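Who tells a robot what it is allowed to do?

Robots and rules, part 3
For readers aged 8 to 11
Words by Agata Ruggiero

Your school has rules. So does a swimming pool, and so does a football match. Places where robots work have rules as well, and some of them are very strict.

A robot arm does not get cross or careless. It also does not notice things unless someone has given it a way to notice them. If you left your hand on the table, a simple robot arm would carry on with its job as if your hand were not there. People have to think about this before the arm is switched on.

What is a standard?

A standard is a rule book that lots of people have agreed to use. Engineers, safety experts and people who work with machines write it together. The plugs in your house follow a standard, which is why the same lamp works in every room. Robots have standards too. They say how a robot should be built, how it should be stopped and what has to be checked before anyone works close to it.

Some rules are laws, and you can be fined or sent to court for breaking them. Others are called good practice. Those are the sensible habits that people in a workplace agree to keep.

Rule one: look at the risks first

Before a robot starts a new job, someone does a risk assessment. This is a list of everything that could go wrong, with a plan for each thing.

Think of a small job, such as picking up a basket from a table. What could go wrong? The fingers might close on a person's thumb. The basket might be dropped. The arm might swing out past the end of the table, where somebody is walking. Each of these goes on the list, even the ones that are not very likely.

At Rasden, a workshop where robots practise handling household things, Rosario Gentile writes the lists. The longest one he has written had 60 lines in it. Most are much shorter. 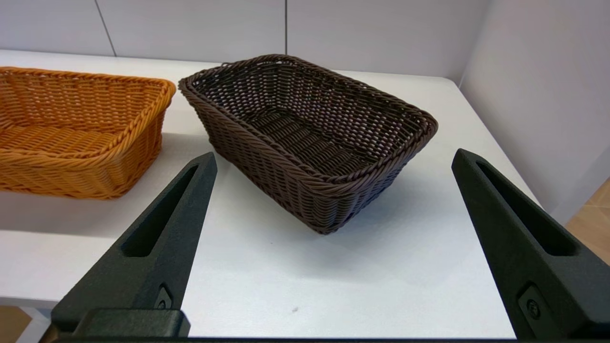 Rule two: there must be a way to stop

Many robot arms have a big red button nearby. It is called an emergency stop. It has to be easy to reach, and nothing should be put in front of it. Anyone who is worried may press it. They do not have to ask first, and they should not be told off if it was a false alarm.

After the button has been pressed, the robot must not start again by itself. A person has to check that everything is safe, reset the button and then start the robot on purpose.

Rule three: go slowly near people

A robot that works behind a fence can move fast, because the fence keeps people out. If there is no fence, the robot may need to move slowly and push gently. Some arms can feel when they bump into something and will stop. Testers use special measuring tools to find out how hard the bump is. If it is too hard, the speed has to come down.

Grippers are checked too. A gripper is the part that holds things, a bit like a hand. Sharp corners are a problem, and so is any gap where skin could be pinched.

Rule four: keep the work area tidy

The robot's table should have only the things needed for the job on it. Walkways must be kept clear so that people do not trip, and so that they can step back quickly. Bags, cables and boxes must be kept out of the way of people's feet and out of the arm's reach.
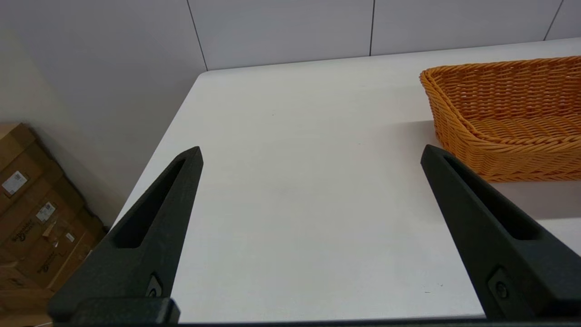

Who checks that the rules are being followed?

Several people do. The company that makes the robot tests it before selling it. The workplace then does its own checks, and in many countries government inspectors can visit and ask to see the paperwork.

Rule five: write it down

When something goes wrong, even something small, it goes in a logbook. Danang Manurung looks after the one at Rasden. It has 568 entries, and plenty of them are dull. "Gripper screw loose, tightened." "Stop button tested, working." Entry 521 says that a basket slid off the table and the arm was told to lift more slowly the next day.

Dull entries are useful. If the same screw comes loose every October, someone reading the book will spot it.

Words to know

Emergency stop: a control that stops a machine in a hurry.
Gripper: the part of a robot that holds things.
Inspector: a person who checks that rules are being kept.
Risk assessment: a list of what could go wrong and what will be done about it.
Standard: a set of rules that many people have agreed to use.

Try it yourself

Choose a job you do at home, such as laying the table. Write down what could go wrong and one thing you could do about each problem. Then ask a grown-up to read your list and see if they can add another.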